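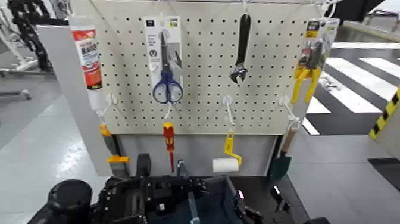
Scissors, glue and a wrench on the pegboard.

I moved into the apartment in October with two suitcases, a mattress and one kitchen knife. The knife opened boxes, cut bread and tightened the screws on the bed. By the end of the first week the tip was bent and the bed still squeaked.

So I have been slowly buying the boring things. I grew up in a house where there was always a drawer with tape and string in it, and it never crossed my mind that someone had paid for all that. I set myself a limit of 20 dollars a week and kept a list on the fridge. Some weeks I bought one thing. One week I bought only picture wire and a box of thumbtacks and felt pretty good about it.

The first real job was the bathroom shelf. The previous tenant, Hauke Kramer according to the mail I still get, had put it up with six screws of four different kinds. Two of them had no anchors and came out when I pulled with my fingers. I filled the holes, let the filler sit overnight, sanded it, and put the shelf back a little lower so I can reach the top without standing on the tub. It tilts to the left. I can see it from the shower and I have decided to leave it.

The kitchen faucet was next. It dripped all night and I had been putting a sponge under it so I could sleep. My neighbor Jolien Van Leeuwen came over and showed me where the shutoff was, which I had been looking for on the wrong side of the sink. The washer cost less than a coffee. The job took me most of an afternoon, mainly because I went back to the store twice — once for the right size and once for the receipt I had left on the counter.

Curtains I got wrong. The bedroom window is 44 inches wide and I bought panels to match, so when they are closed they hang flat like a bedsheet and light comes in down both sides. Phúc Tôn at work told me you want nearly double the width. I moved those panels to the closet, where there was no door anyway, and they look fine there. The bedroom still has a blanket over the rod.

I also repainted the hallway. It was a yellow I would call old mustard, and now it is plain white. I did two coats and it needed three. The third one is waiting until I feel like moving the shoe rack again.

What's left on the list for now:

A longer curtain rod
Felt pads for the kitchen chairs
Something for the gap under the front door
A real bread knife

The gap under the door is first. You can feel the stairwell air across the floor by seven in the evening, and I would like to sit on the couch without socks. I measured it last night with a ruler and wrote the number on my hand, and then I washed the dishes, so I need to measure it again.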